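Notebook – October, bench 2 and the toast task

Started just after nine. I meant to spend the morning on the drawer policies, but the overnight batch had come back looking so odd that I dropped everything and went after it instead (sorry, Intan, I know I promised you the drawers).

What went wrong: the batch was 180 episodes of toaster-to-plate in the Enley kitchen, same task text as last week, fresh seeds. Last week's build got the bread onto the plate in 93 per cent of episodes. Last night's got 34. I didn't believe it, so I ran a handful again by hand before breakfast had properly gone down, and yes, same thing.

At first I blamed the grasp. That's my usual suspect and it has earned it over the years! So I spent a good hour and a half staring at finger forces, which were fine. Contact on both fingers, sensible squeeze, no slip worth mentioning. The bread leaves the oven quite happily. Then somewhere on the way out the arm gives a sort of shudder, the wrist jumps, and the slice is flung. In one episode it went straight up and I never found where it landed – the logger has it at a height of several metres and still climbing when the time ran out.

I scrolled through the replays at quarter speed after that and finally noticed that every bad one goes off in the same part of the move, with the gripper low over the open black door of the oven. The good ones pass higher. Once I'd seen it I couldn't stop seeing it. I've been stopping replays at that point and poking at the collision shapes one by one.

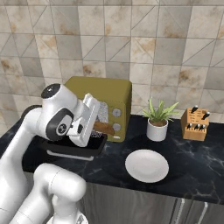

What the contact log says

Turned on the full contact dump (should have done that first, note to self, again). On the bad episodes there's a contact pair between the left fingertip and the oven door with a penetration depth far bigger than anything physical. The solver sees the finger deep inside a solid thing and shoves it out in a single step, and the arm gets the kick.

But the drawn door is thin and the finger is nowhere near it. So I switched the view over to collision shapes and there it was: the door's collision box is a great fat slab, several times thicker than the mesh. Poor gripper has been dragging its fingers through an invisible brick.

Where the slab came from: the Prilix importer. We moved to the new version at the start of the month, and it now sets a minimum thickness on any thin part when it builds the boxes. There's a line in the release notes, which I had read and cheerfully forgotten. The oven is the only asset in the kitchen with a thin hinged part that the arm works close to, so nothing else showed it. The plate is fine. I checked the cupboards too, as we'll want those later on.

Fix, such as it is

Set the minimum thickness override to zero for the oven only, re-imported, looked at the shape view again. Door box now hugs the mesh. Ran 3 of the worst seeds and all of them finished with the bread on the plate and no shudder. I've queued the whole batch again for tonight, same seeds, so we can compare like with like.

I did NOT change the global setting. Gunawan's people use the same importer config for the Datero shelves and I don't want to find out the hard way what they rely on. Sent them a message, no answer yet.

The bit that bothers me

The joint speed limit should have caught this. The wrist went well over it for a step or two and the episode just carried on, marked as an ordinary drop. I looked at the code after lunch and the check runs on commanded speed, never on measured. Commanded speed was perfectly polite the whole time. On the real arm the drive would trip by itself, but I'd still like our own check to look at what the joints are doing, and I'd like an episode that breaks it to stop and be labelled as a fault. Otherwise these get counted as clumsy grasps and somebody (me) loses a morning to finger forces.

Intan reckons last week's numbers may have a few of these hidden in them too. Old importer, so probably not the door, but she's right that we wouldn't know.

To do

– measured speed check, stop on breach, separate label
– script to compare collision box with mesh for every asset and list the worst ones
– chase Gunawan about the shelves
– pin the importer version, please, before anyone updates again
– Intan to rerun last week's set once the new check is in
– drawers (tomorrow, promise)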